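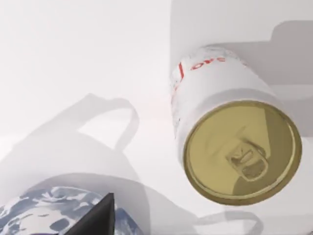

Filed under: Workplace > Automation > Checklists

March
By the Testham counter team

Pre-shift check, counter arm, Germont staff kitchen
Form 262, with comments from whoever was holding the pen

1. Stop button tested from both ends of the counter.
OK. The far end needs a proper shove. Reported last time, and the time before that, so it now has seniority.

2. Fingers closed and opened with nothing between them. No grit, no sticky patches.
OK. Wiped anyway. Syrup is stronger than it looks.

3. Drinks cans: upright and on their side, both tried at slow speed.
Upright fine. For a can on its side, check which way the lid is facing before you start the run. The old hands used to just pick it up, and they are right to mention this, though perhaps not every morning.

4. 150 mm kept clear between the arm's reach and anything a person might want.
Not OK. People want their tea. The tea box has been moved out of reach of the staff four times and has come back each time. Suggest we move the line on the floor instead.

5. Jars and cartons on today's list match what is on the counter.
OK after two corrections. The list comes from Vultik and is always very sure of itself.

6. Speed limit set to 100.
OK. Nobody on this shift can tell me 100 what -- Hrubý have been asked in writing.

7. One trained person within arm's length of the stop button for the whole run.
OK, but see below. This used to be the job of putting things away. Now it is the job of watching things being put away, for seven hours, and it is a good deal harder on the back. Stool requested.

8. Handover note read by the next shift.
Signed as read. Signing is quicker than reading.

Action: items 1 and 4 stay open. The arm may run at slow speed with the counter laid out as usual.

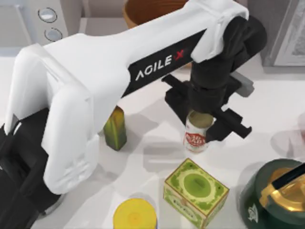 Lucimara Portela: On item 7, please stop writing "watching" as if it were a rest. I did shelves for years and went home tired in the legs. Now I go home tired in the eyes and I have a headache by three o'clock. Swap us over every hour and pay the same grade as before, then I'll sign whatever you like. And the stool should have a back.

Reply from the team: Hourly swap added as item 9, to be tried until the end of March. Grade passed upstairs. Stool with back -- form required, naturally.

We use cookies to remember your settings. Accept all | Manage choices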